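Liltelance Towed Target Recovery Parachute, Type 5

Products > Range and Test Equipment > Recovery Systems

Manufacturer: Cindemus
Stock code: LT-2765
Status: Current
Page updated: 26/08/2019

The Liltelance is a cruciform recovery parachute for subsonic aerial targets used in air defence gunnery and missile tracking trials. It replaces the Nuchit canopy, which was withdrawn from sale in June.

The canopy is packed in a rear-mounted container and released on command or on loss of the control link. Both release paths are independent. The riser attaches to the target at two points, and the load is shared through a metal yoke - the yoke is supplied separately and must be ordered by part number.

Specification
Canopy: cruciform, nylon
Suspension lines: aramid
Attachment points: 2
Service life: 5 deployments, then factory inspection
Colour: orange or grey

Compatibility
Fits all Jelero target bodies with the standard aft bulkhead. Earlier bodies need the adaptor ring. The unit is not licensed for use with live payloads or crewed aircraft.

Storage
Keep packed canopies in a dry store away from direct sunlight. Repack after 2 years in storage, whether or not the unit has been deployed.

Ordering
Sold to defence organisations and authorised range operators only. An end-user certificate is required before a quotation is issued.

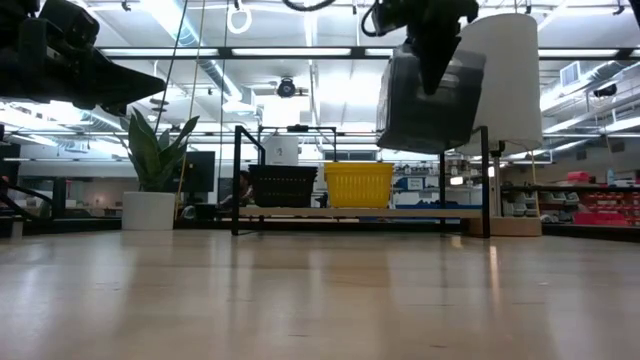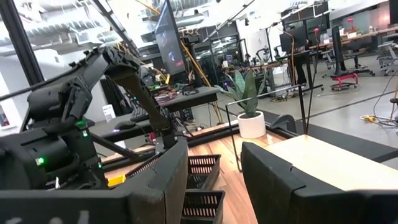 Reading time: 2 min

Freight outside Australia is quoted separately. Release cartridges are classed as dangerous goods and travel in their own consignment - allow for this when booking range time.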